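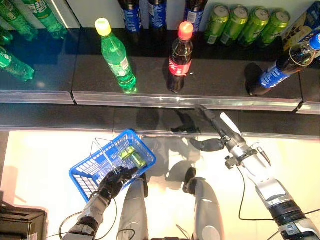

Carbonated soft drinks are sweetened or flavoured drinks made fizzy by dissolving carbon dioxide in water under pressure. They go by a marvellous tangle of local names, among them pop, fizzy drinks, soda, minerals and, in parts of Scotland, ginger. Colas, lemonades, tonic waters and ginger beers all belong to the family, and so do hundreds of regional oddities that rarely travel far from the town that loves them.

History

People prized naturally sparkling spring water long before anyone could make it. In the eighteenth century experimenters in Britain and Sweden found ways to put the gas into still water, and bottled soda water was soon being sold as a health drink. Chemists' shops then began adding fruit syrups, bark, roots and spices, and the drink slid happily from the medicine cabinet to the tea table.

The early trade was wonderfully local. Vemside alone had three makers at its peak, and the best remembered of them, Tindall, sold a dark, peppery dandelion and burdock that older residents still describe with real longing. The firm's rival, Berken, made its name with a cloudy lemonade and delivered it by horse and cart as far as the coast. Irina Enache's history of the town's bottlers, drawn largely from their order books, records 529 separate flavours tried over the years, including celery, quince and a rhubarb and clove mixture that was withdrawn after a single summer.

Fizz

Carbon dioxide dissolves far better in cold water than in warm, so the water is chilled before the gas goes in. Some of the dissolved gas turns into carbonic acid, and this weak acid gives sparkling water its sharp edge. Much of the tingle on the tongue comes from that acid and surprisingly little from the bubbles themselves, a lovely result that tasters have confirmed by drinking fizzy water under pressure, where bubbles can't form!

Once a bottle is opened the pressure drops and the gas starts to leave. Bubbles need somewhere to begin, and tiny scratches or specks of dust in the glass will do nicely.

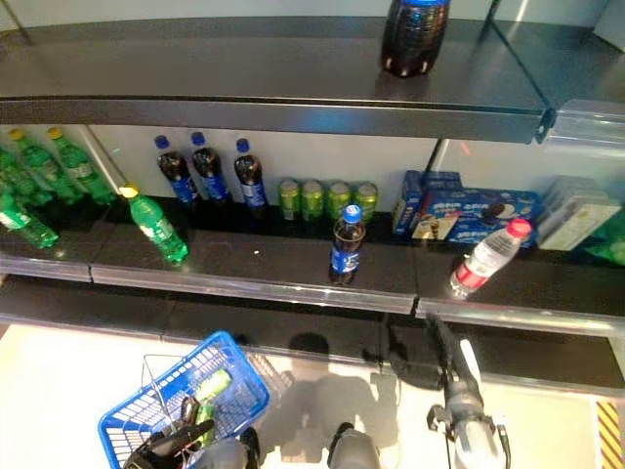
Why does a fizzy drink foam over after being shaken?

Shaking mixes tiny pockets of gas from the top of the bottle into the liquid. When the cap comes off, the dissolved gas rushes into all of these pockets at once, and they swell and carry the drink up and out of the neck. Leaving the bottle to stand for a while lets most of them rise back to the top.

Bottles

Keeping the gas in was the great puzzle of the Victorian trade. Corks dried out and leaked, so some makers used round-ended bottles that had to lie on their sides and keep the cork damp. The Codd bottle followed, with a glass marble pushed against a rubber ring by the pressure of the drink, and after it the crown cap. Light plastic bottles arrived in the 1970s. Many have a base moulded into several small feet, a clever shape that stays steady while resisting the push of the gas.

Flavours

Cola is built on citrus oils, cinnamon, vanilla and caramel, with phosphoric acid for bite. Lemonade means a clear sparkling drink in Britain and usually a still one in North America. Kava, a bitter orange soda first sold in Vemside in 200 ml bottles, shares its name with the Pacific root drink but contains none of it.

See also: Ginger beer; Soda siphon; Tonic water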